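Ticket: Obi – left hand losing grip on the yellow bench job
Site: Vostwood, bay 4
Logged by: I-hsuan Lai
Status: open, monitoring

Tuesday, first thing
Obi faulting on the bench to bin cycle again. Same code as last time, left hand grip timeout. Closes on the black piece, starts the lift, then the finger load drops out and it parks itself with the arm up. Night shift cleared it and carried on, cleared it and carried on. No notes left. Please leave notes.

Restarted from cold. Homed both arms, both fine. Ran the hand through open and close with nothing in it, fine. So it only does it under load.

Checked so far:
left hand, all fingers move
wrist connector seated, no bent pins
air not relevant on this one, whoever wrote that on the whiteboard
program is the July version, not the old one
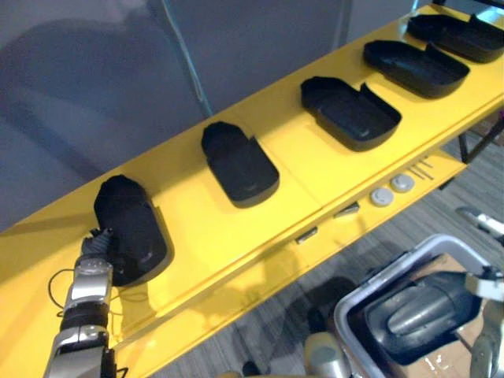 Left hand at the nearest piece on the bench, bin on the floor to the right.

9:40
Cable. The thin black one at the left wrist hangs in a loop and I don't like how far out it sits. If it catches on the bench edge when the wrist turns it could tug the connector, and that would look exactly like a grip dropout. Tied it in closer with a soft tie, ran 7 cycles, fault came back on the fifth. So not the cable, or not only the cable. Left the tie on anyway. Don't pull it tight, the wrist needs the slack at full turn.

10:15
Rang Prultusach support. They want the log file and the firmware number, sent both. Chap there says grip timeout on this hand is nearly always one of these – finger force set too low, pads worn, or the approach angle is off so it closes on a curve and slides. Asked him which one first. He said force, it's quickest.

Force was at 40. Put it up to 50. Ran another batch. Better but still one slip, and I could hear the fingers working harder than I'd like. Not leaving it there for good. Also note the limit in the hand settings page is seperate from the one in the cell program, you have to change both or the lower one wins. Cost me half an hour last time, writing it down now.

11:30
Pads. Took the left hand covers off, wiped everything with the proper wipes (not the blue roll, it sheds). Inside of the thumb pad is shiny. Right hand pads look newer, right hand hardly gets used on this job. Can't swap them over, they're handed. Ordered a left set from Dredance, part number is in the cupboard on the lid of the spares box. Marked it urgent.

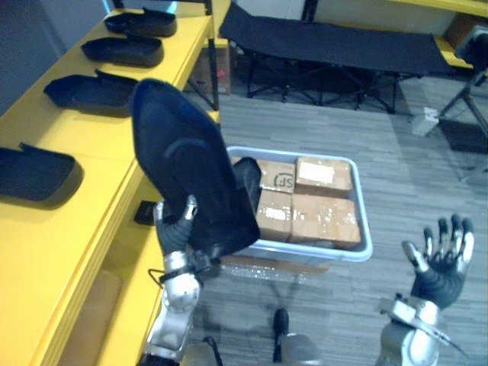

Meanwhile tried the angle. Approach was taught straight down, fingers landing on the curved part of the piece. Retaught it so the hand comes in lower and from the side, closing nearer the rim. Took 4 goes to get a pose that didn't have the elbow grumbling. Saved as a new pose, old one still in there if anybody needs to go back. Slowed the first part of the lift as well, it was snatching.

Force back down to 40 in both places. Batch with new angle and slow lift: no faults. Second batch: one soft warning, no drop. I'll take that.

13:50
Bin end. Release was a bit high and I'd rather it was put down than let go, so dropped the release point until the piece is supported before the fingers open. If you change what's in the bottom of the bin you change the height, so reteach it. I nudged the bin with my foot getting past and had to line it up again, we want stops on the floor for that.
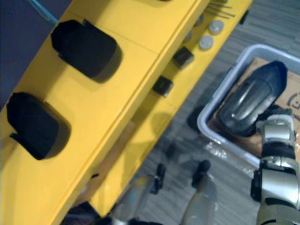 Release height wants checking at the start of every shift until the pads come. Jog down slow, watch the finger load, stop when it starts to climb, save, done. Do it with a real piece in the left hand, empty fingers will give you the wrong number. Reference is the flat brown cardboard in the tray, the piece should be resting on that before the hand lets go. Don't use the tray rim, it's higher and you'll end up dropping things again.

15:20
Ran on through the afternoon, no stops. Still think the pads are the real cause and the angle is just being kind to them. Not closing this.

To do:
fit left pads when Dredance deliver, then re-zero finger load
stops for the bin
ask Prultusach if the two force limits can be tied together
copy new pose onto the backup stick (not done yet, sorry)
night shift – if it trips, write the time and wether it was on the lift or the release, then clear it. Don't touch the force.

Handing over to nights. Mobile is on till ten.
I-hsuan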